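Chapter 4
Gathering Your Own Examples

By Lies Stevens

In this chapter
Why I make you collect before I let you train
What goes into one example
Getting your hands used to the gripper
Planning a first set
Keeping notes you can read in June
Exercises

OK, so you made it through Chapter 3, and you have a learning system that can take in pictures and motions and give you motions back. Lovely! And if you did the last exercise, you also know what it does when you feed it somebody else's examples and then ask it to work on your own kitchen table. Mine drove itself slowly and confidently into the sugar bowl.

We're going to fix that with the least glamorous work in the whole book. I mean it, there is almost no math in this chapter. There is a lot of picking things up and putting them down again. I happen to love it (Pieter De Bruijn, who read every draft of this book, does not, and has written "must they?" in the margin next to most of my exercises). They must.

Why collect first

When I taught this as an evening course at Tundalent, I used to do it the other way around. We spent weeks on the learning part, with tidy examples I had prepared myself, and collecting came at the very end. Everybody's training runs looked great. Then they went to gather their own data and the whole thing fell over, and they all went looking for the trouble in their code. They changed the learning rate. They added layers. One group rewrote the entire loader! The trouble was in the examples: half of them began with the hand already closed around the object, so the system had never once been shown how to get there.

If you have collected even a small set yourself, you look for that kind of thing right away. You remember being tired and starting the recording late. You remember that you always came in from the left because the lamp was on the right. That memory is worth more to you than another chapter of theory, and the only way I know to get it is to do the collecting.

What goes into one example

In this book an example (I'll also say "episode," they're the same thing) is one complete try at one task, from the moment you start moving until the moment you're done. It has three parts: what the camera on the tool saw, where the tool was the whole time, and how far open the fingers were. Our tool is held in your hand and carries its own camera, so the picture moves along with you. When you lean in, the view leans in.

That takes some getting used to. You're standing there with your own two eyes, seeing the whole table and the object and your elbow, and the learner gets none of it. It gets the view from the tool and that's all. So if you glance to the side, spot the cup, and swing over to it in one smooth move, you've used something the learner will never have. From its side, the hand suddenly took off toward nothing and a cup showed up later. Do that often enough and you are teaching it to guess.
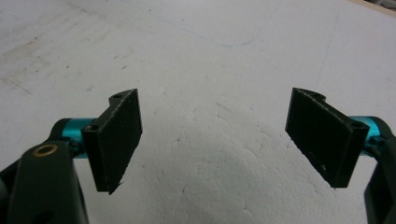
The cure is to move as if the tool's view were the only view you had. Bring the object into the camera's sight early, and keep it there as you come in. If it slips out of sight, back up and find it again the way you'd want the system to. This feels silly and slow for the first hour. After that your arm just does it, and you'll catch yourself reaching for the salt at dinner in exactly the same way. (Vilmos Veres swears this wore off for him. I've eaten with him. It has not worn off.)

Getting your hands used to the gripper

Before you record anything you plan to keep, warm up. Open and close the fingers with nothing between them. Do it slowly, then at the speed you'd use on a real object, and watch the opening value on your screen while you do it. It should follow your hand without jumping. If it sticks at one end, go back to the calibration steps in Chapter 2, and please do it now and not after you've filled a drive.

Check the finger pads too. Give each one a little wiggle. A pad that has worked loose will still pick things up, and you may not notice for a long while, but it changes where the object ends up sitting in the grip, and it changes it a bit more with every pick. I have thrown away a full afternoon over one screw. Same with chips along a pad's edge. Small ones I live with. If a chip is big enough that you can feel a thin object rock against it, change the pad, write down that you changed it, and start a new batch.

Then find your comfortable speed. Most beginners go too fast, get told they're too fast, and then go so slowly that the motion turns into a string of tiny stops. Neither one is what you want. Think of handing a full mug to someone you like.

Planning a first set

Pick one task. One! I know you want to do the whole table. My suggestion is to pick up a small block and set it down on a paper target, and the reason is that it's very easy to tell whether it went right.

Plan for 75 episodes. That's few enough to finish in an afternoon with a coffee break in it, and enough that the system in Chapter 5 will learn something you can see. Don't aim for a giant set on your first go. For comparison, the set I'll be using in my own figures from Chapter 6 on has 1,274 episodes in it, and it took several of us, a lot of evenings and more than 31 different objects to get there. You don't need that yet.

What you do need is for the episodes to differ from each other in ways you chose. Move the block between tries. Turn it. Start with the tool high on one try and low on the next, a bit left, a bit right. Change the light at least once by opening or closing a curtain. If you leave all this to chance you'll drift back to the same comfortable spot over and over, everyone does, so make yourself a list of starting spots beforehand and work down it. Jolien Verschueren draws hers as a grid on paper and puts a tick in each square. I keep mine in the same notebook as everything else and it looks terrible, but it works.

And keep some of your mistakes. If you come in a little crooked, notice it, straighten out, and then get a good grip, that's a wonderful episode! You've shown the learner how to get out of trouble. What I do throw out are tries where I dropped the block and gave up, where I stopped to talk to somebody, or where my free hand wandered into view.

Keeping notes you can read in June

Write something down for every batch. It doesn't have to be fancy. The first page of mine for this chapter says:

25 March 2023. Block to target. Curtain open. Pads tight, checked before start. Batch 2: curtain closed, new block, start high. Arm tired toward the end, moves getting short.

That last line turned out to be the useful one. When Emiliano Beltrán trained on the whole set, the system had a habit of stopping just a little before the target, and we went straight to the end of batch 2 and found my tired arm doing the same thing. We took those episodes out, trained again, and you'll see both results side by side in Chapter 5.

Name your folders so that a stranger could sort them. Put the task first, then the batch. Don't use "final." Don't use "new." I have a folder called "new final good" and to this day I'm afraid to open it.

Exercises

4.1 Warm up with the gripper until the opening value follows your hand smoothly. Record a single open-and-close with nothing in the grip and plot the opening over time. Where is it flat? Does it ever reach fully closed?

4.2 Record one pick without planning it at all. Play back only what the tool's camera saw, and mark the first moment you can see the block. What was the hand doing before that?

4.3 Make your list of starting spots, then record the full 75. Take your break before you need it.

4.4 Swap sets with a classmate and go through each other's recordings. Write down every episode you'd throw out and why, before you compare lists. Keep both lists, we'll need them in Section 4.1 when we start sorting.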